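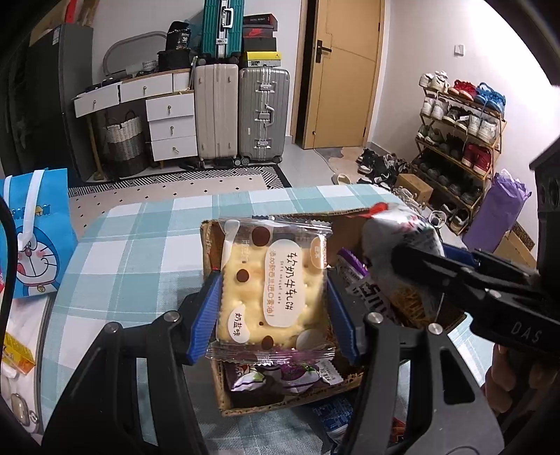 A soft nougat cake in the blue pads, over the snack box. A second gripper is reaching in from the right for the gray-and-white bag.

Snack sorting: what 2,052 demonstrations bought us

Apr 17, 2026

Readers of the July issue may remember the Colwood group promising a short, tidy study on how much human demonstration a pick-and-pack policy needs before more of it stops helping. It was not short. Tidy is for others to judge. But there is a result now, and Tín Lò has asked me to write it up before anyone adds another condition to the spreadsheet.

The setup is simple enough to explain at a dinner party, if you go to that kind of dinner party. People take a hand-held gripper in each hand and move packaged snacks in and out of a cardboard box, in ordinary homes, on whatever table the home happens to have. The recordings train a policy we call Floserau, which then has to do the same job on a pair of arms in a room it has never met. Snacks are a mean choice of object. The wrappers are shiny, clear, crinkly or all of these at once, the bags change shape when you touch them, and a cracker will tell on you if you squeeze too hard.

We collected 2,052 demonstrations. Lukian Levchenko then went through every one of them and threw out those where the packet slipped, where the wrist view lost the object for too long, or where the person plainly changed their mind halfway. That left 1,317. Lukian would like it known that he now recognizes several brands of cookie by sound.

The plan was to train once on the full set and once on the cleaned set, and to report that cleaning helps. We tested each policy over 40 trials, same boxes, same snacks, same order. On flat, stiff packets the cleaned set won comfortably, and everyone went to lunch in a good mood. On big soft bags it lost. We ran those trials again, and it lost again by nearly the same margin.

It took a while to find out why, mostly because we spent that while blaming the calibration. The slipped grasps we had thrown away were heavily tilted toward soft bags, and most of them ended with the person letting go, shifting over and grabbing again lower down. Those second grabs were the only place in the data where anyone showed how to recover. Lukian's careful filter had removed the failures and, along with them, nearly every lesson in what to do about one. The policy trained on the cleaned set had beautiful manners and no plan B. When a bag slid out of its fingers it went on to the drop-off point and set down nothing, very gently.

So there is now a third version of the training set, which Tín calls Tymoshchuk for reasons he has declined to put in writing. It keeps the slips as long as the person gets the packet in the end, and trims off the stretch before the first good approach. Clips where the object leaves view for good are still out. On stiff packets it matches the cleaned set within what 40 trials can tell you — not a lot, as a reviewer has already pointed out. On soft bags it beats both of the others, and it regrasps without being asked.

Two cautions. All of this is with one style of finger pad, and ribbed pads are forgiving of thin wrappers in a way that smooth ones may not be. Also, our test room at Drevcombe is a good deal less cluttered than the homes we recorded in, so we have been grading on the easy side. Testing in a lived-in room is next. We have several offers of rooms, all from people who say they were just about to clean up.

The filtering script and the list of which clips went where are on the group drive, in the folder marked 2. The folder marked 1 is the old filter, kept for comparison. Please don't train on it, and if you already have, Lukian would like a word before your next group meeting.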